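Teller Vinden, flach, mit Rand

Artikelgruppe: Geschirr / Teller rund
Serie: Vinden
Hersteller: Uibo

Produktbeschreibung

Der Teller Vinden ist ein runder, flacher Teller mit ebener Innenfläche und umlaufend erhöhtem Rand. Er wird in den Farbtönen Magenta, Hellpetrol und Pfirsich geliefert. Die Einfärbung erfolgt durchgehend im Material, ein Abrieb der Farbschicht ist damit konstruktiv ausgeschlossen. Geringe Farbabweichungen zwischen einzelnen Chargen sind möglich und stellen keinen Mangel dar. Bei Nachbestellungen zu einem vorhandenen Bestand bitte die Chargennummer von der Tellerunterseite angeben.

Vorgesehen ist der Teller für Kantinen, Kindertagesstätten, Teeküchen und Ausgabestellen, in denen Portionen oder Kostformen nach Farbe getrennt werden. Die Zuordnung der Farben legt der Betreiber fest. Alle Farben haben dieselbe Form und können gemischt gestapelt werden.
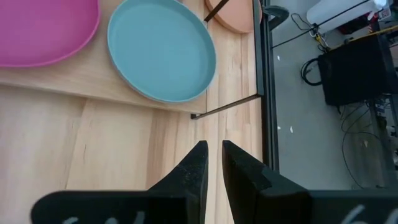 Teller in drei Farben auf heller Holzplatte

Technische Daten

Form: rund, flach, Rand erhöht
Höhe über Rand: 27 mm
Gewicht je Teller: 75 g
Oberfläche: seidenmatt
Spülmaschine: gewerblich und Haushalt, obere und untere Ebene
Mikrowelle: nein
Backofen: nein
Verpackungseinheit: 37 Stück, farbrein
Mindestabnahme: eine Verpackungseinheit je Farbe

Reinigung und Lagerung

Vor dem ersten Gebrauch spülen. Keine Scheuermittel und keine Stahlwolle verwenden. Stark färbende Speisen (Kurkuma, Rote Bete, Tomatenmark) zeitnah abspülen, Verfärbungen am helleren Farbton Pfirsich sind sonst nicht vollständig entfernbar. Teller erst nach vollständiger Trocknung stapeln. Beim Einsatz von Korbspülmaschinen auf ausreichenden Abstand im Korb achten, da leichte Teller durch den Sprühdruck umschlagen können.

Auf glatten Tischflächen liegt der Teller ohne zusätzliche Unterlage. Eine rutschhemmende Ausführung ist in dieser Serie nicht verfügbar.

Lieferung

Versand ab Lager Skostbridge auf Einwegpalette oder als Paket. Einzelteller werden ausschließlich als Muster abgegeben, je Farbe ein Stück. Für Abnahmen ab 3.000 Stück wird ein gesondertes Angebot erstellt; die Lieferzeit wird mit der Auftragsbestätigung mitgeteilt. Sonderfarben auf Anfrage.

Ansprechpartnerin Objektgeschäft: Pirjo Rautiainen
Musterversand und Reklamation: Yiran Jia

Stand der Angaben: 30. Juni 2022. Technische Änderungen vorbehalten.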